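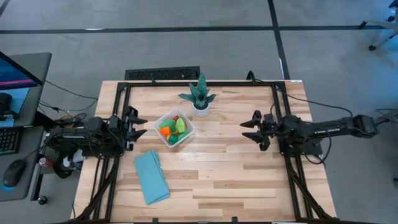
The last greengrocer on Ullgate

At ten to six in the morning the shutter at Rosales is already half up, and Chiamaka Oyewole is on the pavement underneath it with a box of leeks on her hip. The van has been and gone. The street lamps are still on, and the only other light on Ullgate comes from the bakery at the top of the hill.

Drelstead used to have 13 greengrocers. The library keeps a trade directory from the 1960s that lists them all by street, with the name of the owner and whether they delivered. Four were on Ullgate. Today Rosales is the only one left in the town, and Oyewole is its third owner.

She bought it from the family whose name is still over the window. She had worked there for six years by then, first on Saturdays and later full time, and before that she had been a payroll clerk. "I didn't change the sign because a new sign was going to cost more than the till," she says. "People would have called it Rosales anyway."

Selling fruit and vegetables by weight, from open boxes, is hard to make pay. The stock starts to lose value the moment it arrives. A lettuce bought on Tuesday morning has to be sold by Wednesday night or it goes in the soup crate, where it costs a third of the price. Bananas arrive green and are wanted yellow, and in a cold week they stay green. Most of what Oyewole knows about the job, she says, is when to stop ordering something.

The supermarket by the ring road opened 12 years ago. Trade at the shop dropped in the first month, came back a little, then dropped again when the bus route changed and no longer stopped at the foot of Ullgate. The old owners talked about closing. What kept them open was the potato round, a weekly delivery to pubs, two care homes and a primary school, which brought in money whatever the weather did to the high street.

Oyewole has built on that. She now supplies 36 kitchens in and near the town, most of them small. Some want a full order, and some want a bag of lemons and a bunch of parsley, brought to the back door before eleven. The van is on its third clutch.

Half of what she sells in summer comes from Allia, the growers' yard on the flat land east of Drelstead. Allia was a dairy farm until the herd was sold. The land is now let in strips to seven growers who share a cold store and a washing shed. They grow salad, beans, courgettes and a great deal of chard, which Oyewole has had trouble shifting.

"I put a recipe on the box," she says. "That did a bit. Then I cooked some and stood in the shop with a bowl of it and forks, and that did a lot more."

From the end of October the balance tips. Allia has roots, kale and squash, and stops there. The rest comes from the wholesale market, an hour away by road, where she buys twice a week and is home before the shop opens. December is the month that decides the year. Last time she sold 200 nets of sprouts in the week before Christmas and ran out of parsnips with a queue still at the door.

Prices are the thing customers ask her about most. Some lines are cheaper at Rosales than at the supermarket, mainly onions, carrots, loose potatoes and anything in season. Soft fruit is usually dearer. She writes the prices on card in marker pen and changes them during the day, and by four in the afternoon on a Saturday most of them have come down.

The regulars are older than she would like. She has tried opening until seven to catch people coming home from work, and found that they bought two peppers and an onion. She kept the late hours anyway. Two peppers and an onion, she says, is somebody's tea, and some of those customers now come on Saturday with a proper list.

The lease on the shop has four years to run. The flat above is empty, and the landlord has mentioned turning the whole building into housing, though nothing has been put in writing. Oyewole has looked at a unit nearer the station. It is larger and has parking at the back for the van, but the rent is half as much again, and the front faces south, which is bad for anything with leaves.

By half past eight the boxes are out and the apples have been turned so the bruised ones are at the back for crumble bags. A man comes in for one swede and wants it cut in two. She cuts it, wraps the other half and puts it by the till for whoever asks next.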